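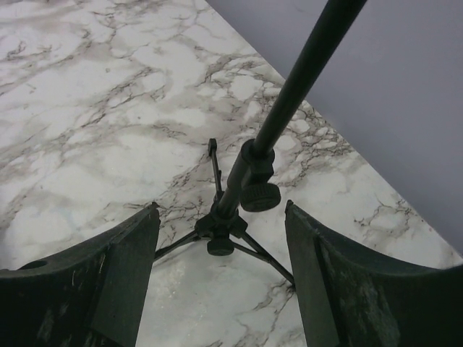 Marble tabletop, gray and dark veining. See item 14.

Emgate Guest House
Pre-season building and furnishings safety check
Date of walk-through: Dec 6, 2023
Inspector: Kiros Tilahun
Accompanied by: Hermine Baumgartner (building manager)
Copy to: Jhonatan Montoya, Kevser Yurt

Ratings used: OK / Needs work / Fail / Not checked
"Needs work" means it can wait until the April closure. "Fail" means fix before the next guests check in.

EXITS AND STAIRS

1. Front door opens outward, full width, no key needed from inside
OK. Closer is a little fast. Hermine will slow it down.

2. Rear door clear of storage
Fail. Two folded cots and a box of paint behind the door. Moved to the shed while I was there, but this was also written up last time, so I am leaving the rating as is. Please find the cots a permanent place.

3. Main stair handrail tight along whole length
Needs work. Bracket at the second landing turns in the wall. The screw has pulled out of the plaster and needs a longer one into the stud.

4. Stair treads, nosing strips attached
OK on the main stair. On the cellar stair the bottom strip is lifted on the left side. Glue or replace.

5. Exit signs lit
OK, all.

6. Emergency lights, 30 second button test
Needs work. Upstairs hall unit came on and faded before the end of the test. Battery is original as far as Hermine knows. Order one for the linen room hall at the same time, same model.

FIRE

7. Smoke alarms sound when tested
OK in guest rooms and halls. The alarm in the laundry had been taken down and was on the shelf. Put back up and tested during the visit, sounds fine. If steam is setting it off, talk to me about moving it closer to the door. Do not take it down.

8. Carbon monoxide alarms
OK. The one outside the boiler room reads end of life next year. Put it on the list.

9. Extinguishers, gauge in green, tag current
Kitchen: OK.
Upstairs hall: OK.
Boiler room: gauge OK, tag missing. Luritz did the last service and should have a record. Ask for a new tag.

10. Dryer vent clear to outside
Fail. Flap outside does not open with the dryer running. Duct is packed with lint at the elbow. Teodor Munteanu cleared what he could reach from the wall side. The rest needs the dryer pulled out. Do not use the dryer until done.

11. Fireplace in front sitting room
Not checked. Chimney sweep report to be supplied. Screen is in place, hearth clear.

FURNISHINGS

12. Tall furniture anchored to wall
Needs work. Wardrobes are all strapped. The bookcase in the upstairs hall is not, and it rocks when pulled from the third shelf. One strap at each end.

13. Chairs and benches sound
OK except for one dining chair with a loose back leg, taken out of use and tagged. Goicoechea can reglue it with the others waiting in the workshop.

14. Stone and glass tabletops: fixed to base, no chips or sharp edges, no open cracks
OK on the day, with comments. I ran a hand along every edge and found nothing sharp. On heavily veined marble it is hard to tell a vein from a hairline crack by looking. Use a fingernail across the line. If the nail catches, mark the place with painter's tape and call me. Check the underside too, with a flashlight, particularly near the base.
Pads between stone and base should be looked at each year. Never lift a top flat by its two ends. Carry it on edge, two people, gloves on. Hermine asked about vinegar cleaner: no, it etches marble. Mild dish soap and water.

15. Bunk bed in family room: guardrail, ladder, slat screws
OK after tightening. Four slat screws were loose. Add this to the housekeeping list once a month.

16. Window blind cords secured out of reach
Fail in the family room. Cleat is there but the cord was hanging down to the sill. Cordless blinds would be better in that room and I recommend them. For now wrap the cord and tell housekeeping.

17. Rugs, nonslip pad under each
Needs work. Runner at the foot of the stairs has no pad and slides. Either pad it or take it up.

ELECTRICAL AND WATER

18. GFCI outlets trip and reset
Kitchen: OK.
Bathrooms: OK, except the ground floor bath, which trips but will not reset without several tries. Replace.

19. Extension cords
One behind the front desk, run under the mat. Fail. An outlet on that wall was quoted by Jurneo and the quote was never answered. Kevser has it.

20. Panel labeled, 3 feet clear in front
Clear. Labels are in pencil and two no longer match the rooms. Needs work.

21. Hot water at guest taps, maximum 120 F
OK. Highest reading was 113 at the upstairs bath. Readings taken after two minutes of running.

22. Water heater relief valve and discharge pipe
OK, pipe ends near the floor as it should. Slight rust on the fitting, no drip seen.

OUTSIDE

23. Walkway lights
One out by the parking area. Bulb.

24. Steps and ramp, surface and salt supply
OK. Salt bin is half full. The scoop is broken.

25. Balcony railing, push test at each post
OK. Bottom paint is peeling and the wood under it is still hard. Repaint at the April closure.

26. Gutter over front entry
Needs work. Joint drips right on the top step and will ice up. Seal before a hard freeze.

COSTS
Hermine asked for a figure to take to the owners. Parts for everything rated Fail or Needs work come to around $466, not counting the outlet in item 19 or new blinds. Labor is mostly Teodor's regular hours.

RECHECK
I need to see items 10, 16 and 19 again in person. Item 2 can be closed with a photo once the cots have somewhere to go. The rest can be signed off by Hermine on the back page with the date each was finished.

Comments from building manager:
Dryer is unplugged and has a sign on it. We are sending linens out until it is fixed. Runner has been taken up. Jhonatan is calling Luritz about the tag and will ask for the service record in writing this time. Question on item 12, is it all right to use the same straps as on the wardrobes? There are some left over. H.B.

Reply: Yes, same straps are fine, but into studs. K.T.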